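Room Turnover Gallery: The Bedroom Bin
Reading time: 3 min
Print this page | E-mail this page

Our rental on Clasen was laid out with hard flooring throughout, so the bedrooms get swept and the bins get emptied on the same pass. This page covers the bin that stands next to the bed. Kitchen and bathroom are on their own pages.

The pass was written up in April by Horacio Escobar and has not changed much. Bins first, bed second, floor last. A bin done after the floor tends to leave crumbs on clean tile, and the sweeping has to be repeated.

Small bedroom bins in this unit are used without a liner. A smooth inner wall wipes down in one motion, and a liner in a bin this size mostly slides to the bottom. The trade-off is that sticky waste goes straight onto the plastic. Wrappers are the usual load – light, dry, and easily missed when the bin is tipped, as they cling to the wall by static.

Order of work: lift out the larger pieces, tip the rest into the hall sack, check the base, wipe the rim. Film wrappers go with general waste in Gosville. Clean paper can be pulled out separately if there is enough of it to bother with.

Replace the bin on the same spot, clear of the bedding. A bin pushed partly under the bed gets skipped on the next visit.

Updated May 26, 2021
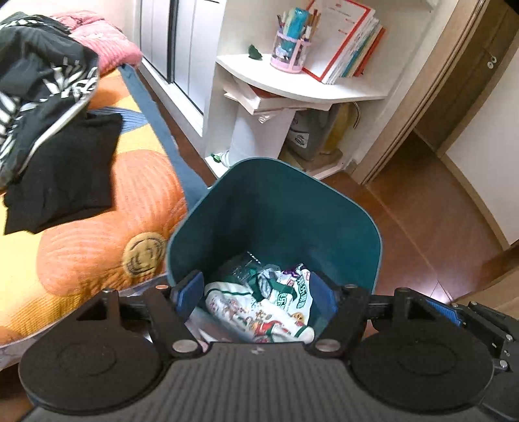
Teal plastic bin between the bed and the reddish-brown tile. Snack packaging at the bottom, one piece with green Chinese lettering, and a crumpled white item with green bands.

The same order applies to the back bedroom, except that the bin there has a lid. Lids are washed separately and dried before they go back on.

Comments (3)

Sebastián Gallardo
We line ours at the Sutter place and I would not go back. One yogurt cup and you are scrubbing corners.

mopside
Static is worse in winter. A barely damp cloth on the inside wall fixes it for a day or two.

T. from Ledley
Does the tile need sealing? Ours stains near the bed.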